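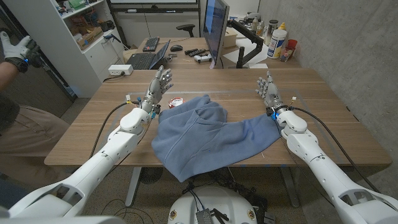
Skekden Opens Orders for Two-Arm Workcell Planning Package

Jun 29, 2021 - Skekden today opened orders for the Penen planning package, a fixed-scope purchase for laboratories and light-industry sites preparing to budget for a two-arm manipulation cell with multi-fingered hands.

The package covers a site survey, a bill of materials, a power and cable plan, and a spares schedule. It is delivered as a single document set within 20 working days of the survey. Arms, hands and controllers are quoted separately, so a buyer can place the planning cost in one budget year and the hardware in the next.

Garment handling is the reference task. Soft goods change shape each time they are picked up, and the hands accumulate more finger cycles per shift than they would on rigid parts. For that reason the spares schedule lists hands and wrist connectors as separate lines from the arms, each with its own replacement interval.

The survey form has 546 line items. It records table height, floor loading, clearance at the sides of the table, outlet positions, and the distance from the operator desk to the work area. Cable routing from wrist to base is entered for each arm. Sites that completed the draft form in February do not need to repeat it.
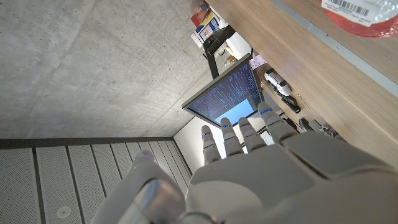

Gray four-fingered view of a robotic hand near the operator monitor, with blue accents close to the fingertips.

Budget guidance in the package is organized by cost of ownership over 5 years. Sirnden, the integration partner, supplies labor estimates for installation and for operator training. Aliyu supplies the maintenance tables. Freight, import duty and building work are excluded and should be carried as separate items.

Buyers may reserve up to two survey dates per site. A reservation can be moved once without charge if notice is given before the survey team travels. Quotes issued with the package remain valid through the end of the buyer's current fiscal year.

Order forms and the survey template are available from the Skekden sales office.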